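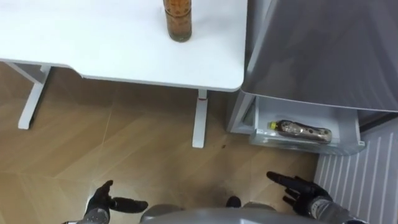 Search this site Enter keywords Go

Last updated: November

Sundeck adds desk-and-fridge corners to its shared study rooms

Sundeck has finished fitting out the study rooms at its Eklund building with a white desk and a small refrigerator placed side by side. The new corners are open to all residents from this month.

Residents had asked for somewhere to keep drinks and snacks close to where they work. Until now the only shared fridge was in the ground-floor kitchen, and it was usually full by mid-afternoon. Sundeck received 72 written requests on the subject over the past year.

"People study late and they don't want to carry everything up and down the stairs," said Halima Rotich, who manages the building. "We looked at bigger kitchens first, but the rooms had the space and the power points already."

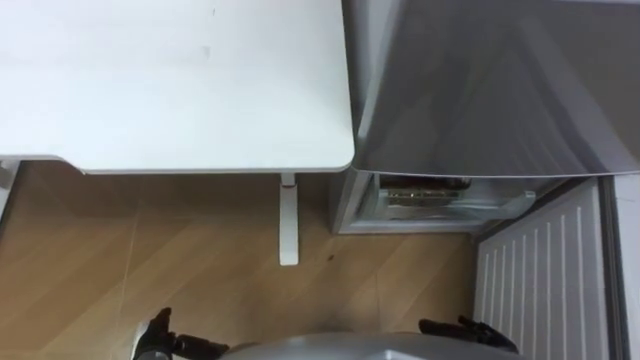
A study corner at the Eklund building, with the silver-grey fridge beside the desk and its clear drawer in view.

The layout was drawn up by Vano, a local fit-out firm. The desk and the fridge stand close together – this leaves the rest of the wall free for shelving, which will go in over summer. Floor space under the desks is to be kept clear for chairs and bags.

The work forms part of a wider program covering 1,412 rooms across Sundeck properties. Over 2,000 residents are expected to have access to a shared fridge on their own floor once the program is complete. Skulel House is next on the list.

Food left in the study rooms should be labelled with a name and room number. Staff will check the fridges at 9 am on the first of each month and throw out anything unlabelled or past its date. Please shut the drawer fully before closing the door.
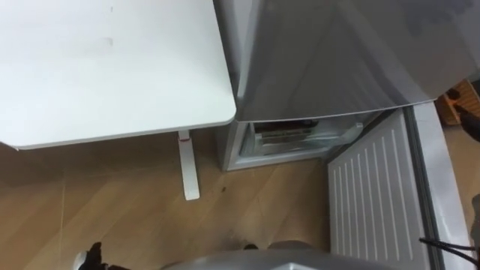
Bookings and enquiries

Study rooms can be booked for up to three hours at the front desk. A $50 cleaning fee applies to rooms left with spills or rubbish. Enquiries about the program can be made to the Sundeck office between 9 am and 4 pm.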